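Jamlow Help > Community > Arms and Grippers > Simulation

Home | Browse | Tags | Unsolved | Sign in

Can I trust a simulated comparison when choosing between two grippers?

Rosine Caron

I have to pick between the stock two-finger hand on our arm and the Plekus adaptive one, and the money for the second one has to be justified to people who don't like spending it. The Plekus rep sent me a slide with a bar chart on it. Plekus wins by a lot. The test behind the chart was done entirely in simulation, in a kitchen setup, picking up dishes and odds and ends and putting them somewhere else. No friction values given, no mention of how a success was scored.

So I did my own version in Mandagi, which we already have a license for. Same arm model for both hands, same kitchen, same starting positions. I ran 418 trials with each hand. The stock hand lost to the Plekus by 19 points on plates and was level with it on nearly everything else. The plates are the part I care about, and also the part I believe the least.

When the stock fingers take a plate by the rim and the arm turns it upright to go over a pot, the plate sits in the grip like it was welded there. I have never seen a real plate do that with two hard fingertips on a glazed edge. It always wants to swing around the pinch point.
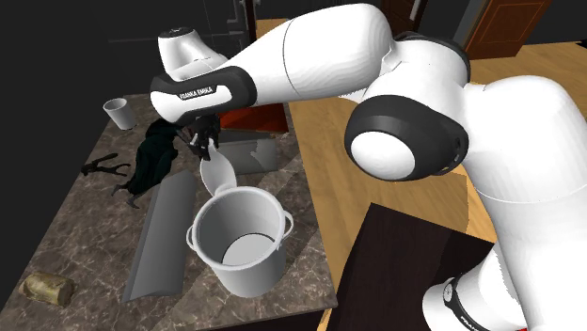
Then in other runs, with nothing changed except the random seed, the plate shoots out sideways the moment the fingers close. I don't believe that either. My guess is that I'm measuring how the contact solver feels about thin round objects, and the gripper hardly comes into it.

What I'd like to know:

- Is a sim comparison worth anything for a purchase like this, or should I throw it out?
- Which settings would you check before trusting the plate numbers?
- Has anyone run the Plekus hand on real dishes and not just in a demo booth?

I can get the real arm for two afternoons. I can't get a loaner hand until December, says the rep, who would of course prefer that I order before then.

gripwrench_dan

Get the Plekus. We have one and it's great, never looked back. Sim is always wrong anyway.

Comment from Rosine Caron: What do you pick up with it?

Comment from gripwrench_dan: mostly cardboard boxes

Eugénie Renaud

I'd be suspicious too, but I wouldn't throw it out yet. A sim is decent at telling you whether a hand can reach a thing without bumping into something else. It's poor at telling you whether the hand can keep hold of it. Your results mix the two, so split them first. Go back through the failures and mark each one as either "never got a proper grasp" or "had it and lost it." If most of the 19 points come from the first kind, the gap may well be real, as finger shape and opening width are things the model gets more or less right. If they come from the second kind, I'd ignore them until you've done what's below.

Check these for the plate:

1. The collision shape. Many imported plates get wrapped in a convex hull, so the hollow is filled in and the rim is far thicker than the one you see on screen. Turn on the collision view. This alone can explain a plate that looks welded in place.

2. The time step. Halve it and rerun a batch of 30 with the same seeds. If the plates stop shooting out, the gripper was never the problem.

3. Torsional friction. A lot of contact models leave it at a default somebody chose years ago. Two small contact patches shouldn't resist much twisting, so set it to zero and see how many plates stay up. The truth is somewhere between that and what you have now.

4. Grip force. Look at whether both hands close with the same force. Vendor models sometimes ship with a limit that the real motor can't hold for more than a moment. I had one from Priresico that was set to double the value in its own manual.

As for the rep's chart, ask for the raw trial logs and the model files. If they won't send them, treat the chart as advertising.

With your two afternoons I would only test the stock hand. Do 30 real rim grasps with the kind of plate you'll use, turn each one upright, hold it, and write down how far it swings. Then adjust the sim until the stock hand matches that, and only then run the Plekus model again. You still won't have proof about the Plekus, but at least half of the comparison will be tied to something real.

I haven't used the Plekus on dishes, so I can't help with your last point. I'd wait for the loaner.

Comment from Rosine Caron: Collision view was an unpleasant surprise. The plate is a solid puck. I replaced it with a decomposed mesh and the stock hand now drops 17 of the first 30. Haven't rerun the Plekus yet. Will try the torsional setting next.

Comment from Eugénie Renaud: Sounds closer to life, but check the time step before you believe that one either.

Last updated: 2018-07-02

Related
Mandagi: objects sink into the counter after import
How are you scoring a "successful" place?
Soft fingertips on a stock two-finger hand, worth it?
Priresico hand reports closed when it isn't
Matching real and simulated grip force
Wrist camera or overhead camera for shiny dishes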